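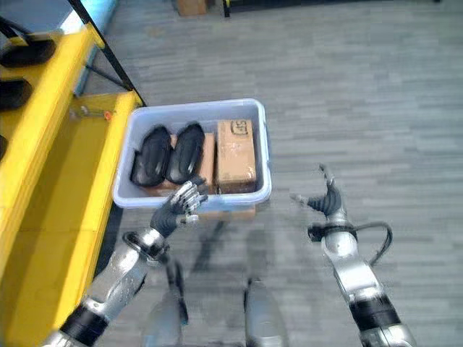 Die beiden Hände des Kanov an und neben einem Kunststoffbehälter, links das gelbe Regal

Kanov ist ein zweiarmiger Roboter, der in der Gemeinschaftswerkstatt Cidley im Eigenbau entstanden ist. Die Leitung des Projekts liegt bei Yi-an Oh. Der Name geht auf den ersten Arbeitstisch der Gruppe zurück, auf dem ein Vorbesitzer diesen Schriftzug hinterlassen hatte.

Aufbau

Beide Arme sind silberfarben und an den Gelenken mit schwarzen Ringen abgesetzt. Die Hände stecken in schwarzen Handschuhen; an der linken liegen silberne Fingerkuppen frei. Am rechten Arm verläuft ein Kabel außen am Unterarm -- eine innen liegende Führung war geplant, wurde aber zurückgestellt. Die Steuersoftware Kobori wurde in der Werkstatt geschrieben und umfasst in der Fassung vom 31. Dezember 2024 1.996 Zeilen.

Verwendung

Der Roboter übt das Ein- und Umräumen von Gegenständen zwischen Regal und Behälter. Zum Übungsmaterial gehören ovale schwarze Polster und kleine Kartons. Ein Durchlauf besteht aus neun Griffen, eine Versuchsreihe aus 100 Durchläufen. Nach jeweils 40 Durchläufen werden die Handgelenke neu kalibriert.

Weiterentwicklung

Ein Nachfolger mit dem Arbeitstitel Skurovov ist seit Januar in Planung. Er soll die Arme übernehmen, jedoch einen neuen Unterbau erhalten. Die Baupläne liegen in der Werkstatt aus und können dort eingesehen werden.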